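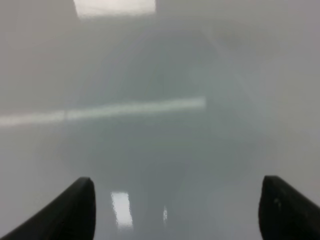
Pale grey surface with light reflected off the gloss.

Naltura block sets: surfaces, colour and care
Last updated Mon 11 May

What kind of surface should the blocks be used on?
Any smooth, level tabletop. Gloss finishes are fine, but they mirror overhead fittings, so colour matching is easier with the table turned away from the light.

Are the edges sharp?
No. Corners and edges are rounded on every cube in the range.
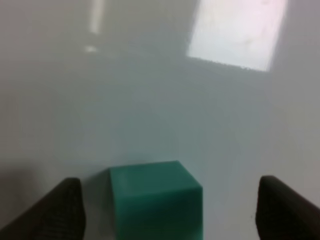 Green cube on a pale tabletop. Smudges show on the front face.

How do I remove smudges?
Wipe with a damp cloth and dry straight away. Do not soak. Solvent cleaners dull the colour – this applies to the Friesen wipes we used to supply as well.

The tabletop looks hazy after cleaning. What is it?
Usually detergent residue. Go over it again with plain water, then buff with a dry microfibre cloth.

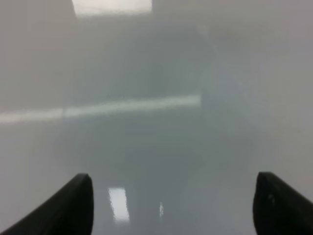
Which colours are easily confused?
Teal, turquoise and mint. Sort them in daylight where possible. Warm bulbs shift all of them toward green.

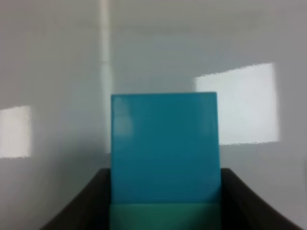
Teal-blue block, upright, with a green band toward the bottom.

Can I order single blocks?
Yes, through Skinonley. Minimum order is 6. Quote the colour name printed on your packing slip.

Who handles returns?
Spyros Halilović, parts desk. Unused blocks are accepted for 29 days.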